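June 2023
By the Plulo bench team

Many of you wrote in after the February issue to ask how the sticker packing work was coming along, so we owe you the less cheerful half of the story. We had a run of 29 picks on the Warkari cell, all lovely, and then on the next one the right arm kept closing after it should have stopped and pushed hard against its partner over the tray.
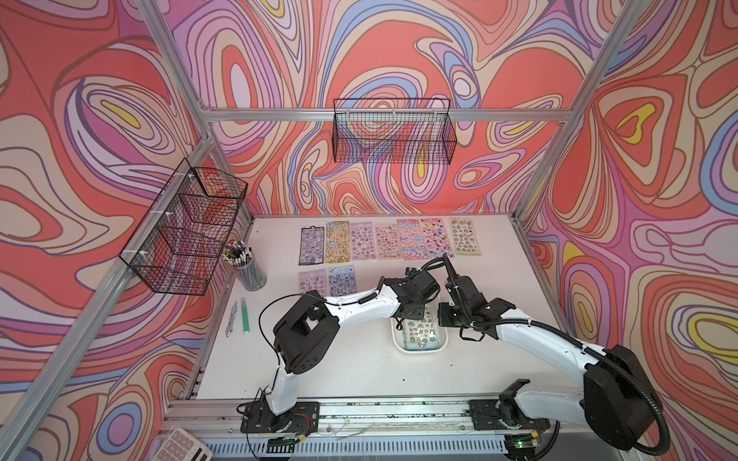 No one was hurt, thank goodness, but the stop took 800 milliseconds to come through, and that is far too long for two arms working so close together. We traced it to a worn connector, swapped it, and cut the speed to 20 percent for now.

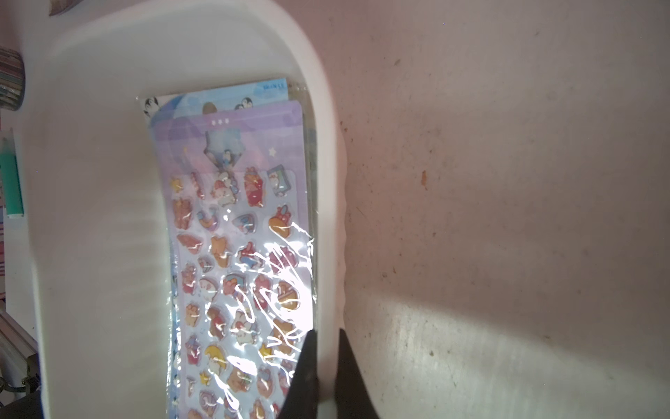
Gripper fingers at the tray, with sheets in clear plastic.

We'll keep to the slow speed for 7 more sessions, and please do check your own connectors!

Comments (2)
Same fault on our Kwok cell last winter. Check the crimp too.
Does the slower speed help with shiny sleeves?

Recent items
Dastumham open day notes
Choosing a stop button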